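Recording your first demos with the Hono hand gripper

Section 3 of the Cukevau set-up guide, by Jasper Schouten. Last changed July 2021.
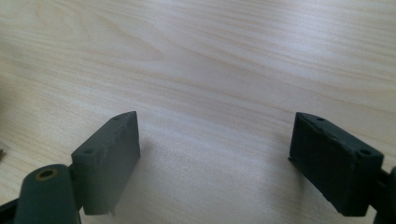

3.1 Before you hit record

I'm assuming you've finished section 2, so the gripper is screwed together, the camera is on its mount and the Nijs recorder on your laptop can find it. If the recorder still shows a gray dot next to the gripper name, go back and sort that out first. I once did a whole afternoon with a gray dot and got a folder full of nothing (still a little sore about it).

1. Pick a table and clear more of it than you think you need. I like to have bare surface well past the fingertips, and plain wood is fine. Grain doesn't bother the tracker, it seems to like having something to hold on to.

2. Open the jaws all the way and look at the live view. You want both finger pads in the lower part of the picture, one on each side, with the gap between them in plain sight. If one pad is missing or half gone, loosen the camera mount, turn it a little and tighten it again.

3. Check for glare. A pale sheen on the tabletop is okay and I leave it alone. If it turns into a hard white patch right where you'll be picking things up, move the lamp or shift over to another part of the table.

4. Lock the exposure in Nijs (Settings, Camera, Lock). Do this with the gripper held at working height over the table, pointing where it will point when you work.

Caution: Don't lock exposure while the camera is facing a window. Everything you record after that comes out far too dark, and the recorder won't warn you.

3.2 Jaw calibration

The learning software has no sensor in the fingers. It works out how wide the jaws are from where the pads sit in the picture, so it has to see fully open and fully closed at least once per session.

5. Press Calibrate. Hold the jaws wide open over bare table, with nothing between them, until you hear the beep.

6. Squeeze shut, gently, and wait for the second beep.

7. Open and close slowly a few more times. The number on screen should follow you smoothly. If it jumps, wipe the lens and start again from step 5.

Note: Scuffs and pale rub marks on the pads are normal. Mine have plenty and they calibrate fine. Swap a pad when it wobbles or when a piece has come off the gripping face, and then calibrate again, even if you only changed one side.

3.3 Recording a demo

8. Put your object down somewhere in reach. For a first set, use something light that fits easily between the open pads.

9. Hold still for a count of two, then press the button. I start every demo with the jaws open and bare table between them. It gives the trainer a clean beginning to line up on.

10. Move in, close, lift, carry, put down, open, back off. Go at the speed you'd want the arm to go — slower than your hands want to, believe me!

11. Hold still again and press the button to stop.

12. Type K to keep or X to throw away. Throw away anything where you bumped the table, covered the lens with your sleeve or changed your mind halfway. A fumbled grasp that you recovered from is worth keeping, so tag it "recovery" and carry on.

Change something between demos: where the object starts, which way it's turned, where your hand comes in from. My first Garkareck set was 170 demos that all came in from the left, and the arm we trained on it was useless at anything on the right side of the table. I had to record the other half in November with a sore wrist.

Caution: Keep your free hand out of view while you record. The arm won't have one, and you don't want it waiting for help.

3.4 How many, and when to stop

For one object and one simple task I get a first usable result at around 600 kept demos. Take a break every 13 or so minutes, however good it's going. Tired demos look sloppy on playback, and the trainer copies sloppy very faithfully.

13. When you're done, press Close Session and leave the laptop open until the bar is full. Unplug the gripper after that, and move on to section 4 for the upload.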